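Drelgate hand gripper - setup and care notes

README for the Drelgate unit and the bedding recordings in this folder

Maintained by Magnus MacRitchie
Last edited Wednesday, January 9, 2019

What is in this folder

The folder holds 604 short recordings made with one hand-held gripper, the unit we call Drelgate. All of them are from bedrooms: folding, moving a bolster, straightening a blanket. The notes below are mostly about the gripper itself, how it must be set before a recording and what we do when it gets worn. The software is in another folder named Tosh and has its own README. Please read that one also, but read this one first.

There are 2 units. Drelgate is the one used for everything here. The second one, Corkik, stays on the shelf for spare parts and its fingers were not calibrated after April, so please do not mix the files.

Before you start

Clean the finger pads with a damp cloth and let them dry. Do not use alcohol on the pads. We tried it on Corkik and the surface became shiny, and after this the fabric was slipping.

Open and close the jaws ten times by hand. The movement should feel the same all the way. If there is a small hard point near the end, the linkage is too tight on one side, see the part about pivots.

Look through the camera before you record. Both finger pads have to be in view when the jaws are open, one on each side, and the printed crosshair mark on the body has to be seen near the bottom. If the crosshair is missing from the view, the camera has turned in its holder. Loosen the holder, turn it back and tighten again. A quarter turn of the screw is enough.

Then make one test recording over a bed or a table, with the jaws fully open, and compare it with the reference view.

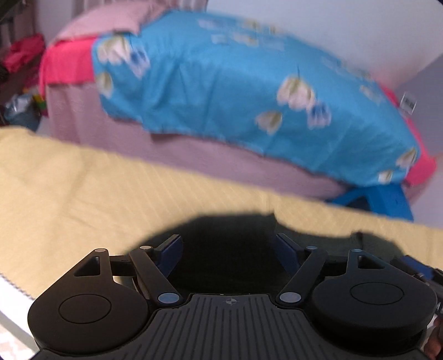

Reference view, jaws open over a striped mattress. The pale blue caps are the pivots of the linkage.

If your view is different from this one by more than a little, stop and do the calibration again. It is less work than to throw away a whole afternoon of recordings, which I have done two times.

Shadows are a normal thing in these rooms. We do not remove recordings for a shadow on the bedding. We do remove them when the lens is dirty.

Pivots and linkage

The two arms must move together. When one is late, the pads do not close in the middle and the opening width in the log file is wrong. The reason is nearly always a pivot.

Take off the cap with a fingernail or a plastic tool. A metal screwdriver leaves marks on the edge and after that the cap does not sit well. Under the cap there is the screw. Tighten until the arm has no side play, then go back a very small amount. Do the same pivot on the other side immediately, even if it seems good. Put the caps back and press until they are flat.

The larger caps go at the lower end of the arms, where they meet the body. They are not the same as the others - if you force a small one there, it will fall off during the recording and you will look for it under a bed.

Do not put oil on the pivots. Oil collects lint from the blankets. A little dry graphite is fine.

Calibration of the opening

1. Open the jaws fully and start the calibration script.
2. Wait for the value to become stable. For Drelgate it should be near 997.
3. Close the jaws without force, with nothing between the pads. The value should be near 139.
4. Save, and write your initials in the log.

If the closed value moves up from one week to the next, the pads are probably getting thin. Change both pads together and start from step 1.

Spare parts

Pads and caps come from Asham. Order the pads as a pair, because the left and the right are mirrored and they also sell them as single pieces. A new pair needs roughly an hour of use before the grip on fabric is normal, so use this time for practice and do not record.

Known problems

Fast movements give a blurred background, mostly when the operator turns from one bed to another. We kept these recordings. They are marked "fast" in the index.

In the oldest recordings the log does not have the closed value. For these please use only the video and not the opening width.

Lint goes into the linkage after work with wool blankets. Remove it with a soft brush at the end of the day, with the jaws open.

Questions and corrections go to Magnus. If you changed something on the gripper, write it in the log also when it was only one screw.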